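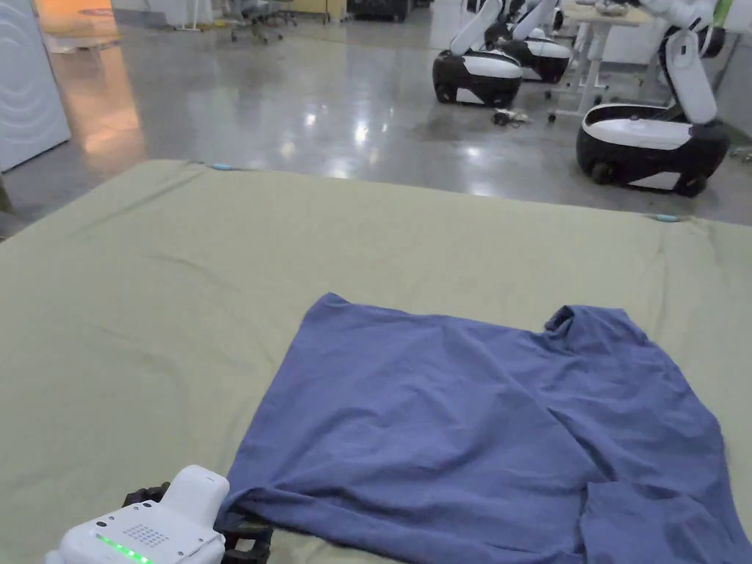 Folding Cell FAQ

I look after the T-shirt folding table and the hand-held grippers at Grokska, and I get the same handful of questions all the time, so I finally typed up my answers.

Why do you clip the cloth down?
A loose cover creeps every time a gripper drags a hem across it. I put two clips on the far edge and pull the fabric toward me until it's fairly snug. A few soft wrinkles are fine – I only redo it when a fold gets tall enough to catch a fingertip.

How often do you clean the fingers?
Every 458 folds, or sooner if I see lint in the joints. Dry brush first, then a damp rag. Please don't use solvent on them!

What do the green lights mean?
On ours, green means ready. If they stay off after you switch on, charge the gripper for 16 minutes and try again. 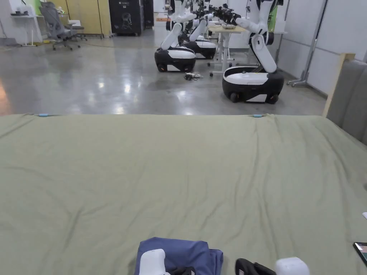 Do both grippers need the same care?
Yes, and I always do them as a pair. If one gets new finger pads and the other doesn't, the grip feels uneven and your folds come out crooked (ask me how I know). I keep the count on a sheet in the Zatska binder, and our last set of pads made it to 2,923 folds.

Can I swap in a different cloth?
Sure, as long as it's plain and not shiny. Wash it first, and check the clips again after the first 11 shirts – new fabric stretches a bit.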